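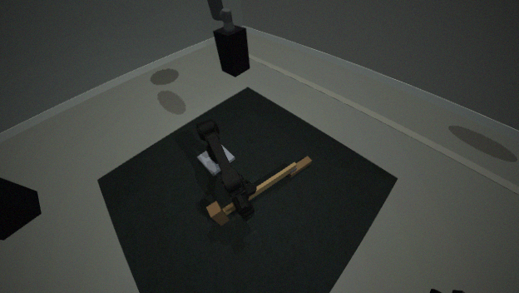 Dredstead is a set of 611 simulated episodes of one arm working with wooden pieces, and this card is mostly about the rules they were recorded under, which I like less than the data. The rules come from the Valderrama handling guide, version 4, a document that uses the word "shall" on nearly every page and rarely says how you would check. Take its clause on contact. An episode "shall be labeled in contact when the tool engages the workpiece." With the gripper over the lower end of a long tan bar, and a small orange-tan block sitting right at that same end, two careful people can look and write down two different answers about whether anything is engaged, and about which piece is the workpiece. Ours did, more than once. Read the labels with that in mind.

Status

Released, maintained when there is time. Lahcen Ait Brahim built the episodes at Namard. I (Hanane Hegazy) wrote this card and did the second pass on the labels. Complaints about the episodes go to him, complaints about the tone of this file to me.

What is in the folder

episodes/ holds the rendered views and joint states, one subfolder per episode.
labels/ holds the first and second pass, kept apart on purpose.
rules/ holds our marked-up copy of the guide.
dropped.txt lists every episode we recorded and left out, with a short note for each.

Please read dropped.txt before you quote a success rate from this set. We recorded 1,093 episodes and kept 611. Most data cards I have seen give the second number and stay quiet about the first. The guide allows that, by the way. It asks for "a representative selection" and leaves the selecting to whoever has the deadline.

Rules we followed as written

Every episode keeps both passes of labels, even where they agree. Where they disagree, nothing is averaged and no third person breaks the tie. The field final_label is left empty, and your loader had better cope with an empty field.

Camera views from the same episode stay together in the same split. This sounds obvious. We have been sent two sets this year where one view was in training and the other in test, and both came with very good scores.

Joint limits, time step and friction values are written into each episode folder instead of a single file at the top. It wastes disk space. It also means that when someone changes friction halfway through a batch, you can find out.

Rules we changed

The guide says the area around the arm "shall be clear of unrelated objects." In a rendered room that rule is a habit carried over from real workshops, where it protects shins and fingers. Followed to the letter it gives you a bare floor and a model that has never had to ignore anything. So we left the room furnished: shelving with bins and boxes on it, a cabinet, a clock on the wall, a second smaller arm on its own pedestal. Whether this makes a trained model any sturdier I can't tell you. Lahcen thinks so. He has one comparison over 22 episodes to back him up, and I would not buy a toaster on 22 episodes.

The guide also wants a "safe height" for the gripper between moves and gives one fixed number for all arms. We dropped the fixed number. A height that clears a flat block can still clip a long piece standing on its end, so ours is set from the tallest piece in the episode. The value is in the episode folder under clear_height. 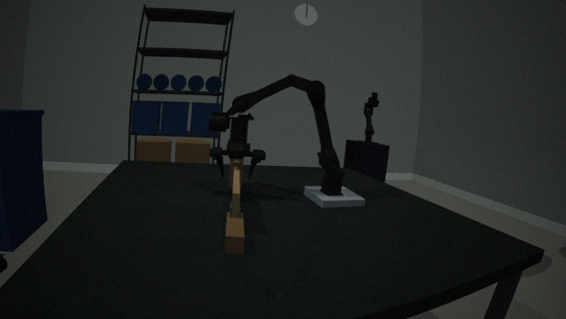 The third change is to the word "grasp." Valderrama treats a grasp as closed fingers plus an object between them. That is fine for a cube in the middle of a clean surface. It falls apart with thin pieces, where the fingers may straddle something without holding it, and from straight on you cannot tell the difference. We split the label in two: between_fingers, which a person can judge from a view, and held, which comes only from the contact forces in the simulator. If the two disagree, both stay in. Do not ask a labeler to guess held from a still. We tried it for about a week in January and the results went in the bin, along with my patience for the clause.

Rules we could not make sense of

Clause on "natural lighting." The lighting in a simulator is whatever you typed. Ours is dim, and dark arms on dark surfaces make for shadows that are hard to pick out. That may hurt you if your method leans on shadows to judge height. We did not brighten anything to make the set look nicer.

Clause on "operator attention." There is no operator in these episodes. The form still required a name, so the form says Lahcen.

Clause on "realistic wear." I asked what it meant and was told to use judgment.

What this set should not be used for

Safety claims of any kind. No person ever stands near the arm here, so nothing in these files can tell you how a system behaves when one does. I would rather not write this down, but a visitor from another group asked whether passing on Dredstead would count toward a site approval. No. A simulated arm that never hit anything has told you about the simulator.

Force limits on real wood. Our pieces have a wood color and a friction number. They do not splinter, swell or come out of the box slightly bent.

Ranking two methods that are close together. Given how many contact labels are in dispute, a small gap means very little — run it again with the disputed episodes removed and see if the order survives.

If you reuse the rules

Take the separate passes and the dropped list, and leave the rest until you have tried it on your own episodes. Write down every clause you skipped. A card claiming full compliance with version 4 makes me suspicious, as I have yet to meet two readers who agree on what full compliance would be.

Known problems

Some early episodes have clear_height missing. Treat them as unknown and do not fill in the guide's number.
The second pass was done by someone who had already seen part of the first. That was me, and those episodes are flagged with seen_first.
The marked-up copy in rules/ has handwriting in the margins. The ruder notes are Lahcen's.

This site uses cookies to remember your settings and measure visits. Accept all | Manage choices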